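Gemance: Two Arms, One Table
Student project report, Idoritz shared workshop

Our build started in November with a secondhand arm called Negi and a lot of optimism. The goal is simple to say and slow to do: stack the white bowls and leave the black pot alone.
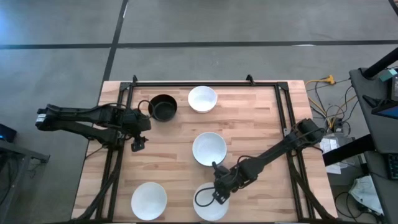

What we changed

Our grip program, Iltetti, grew to 1,358 lines before we trimmed it to 730, and we were so happy to see it shrink! Glare got plenty of our attention too, as daylight on a glossy floor like ours can confuse a color filter that looks for white. We still need to try it in the evening. 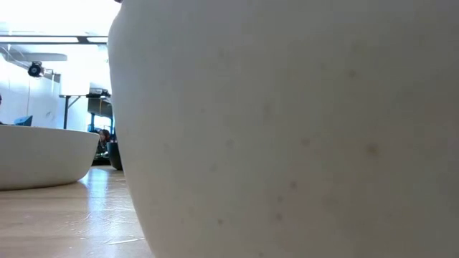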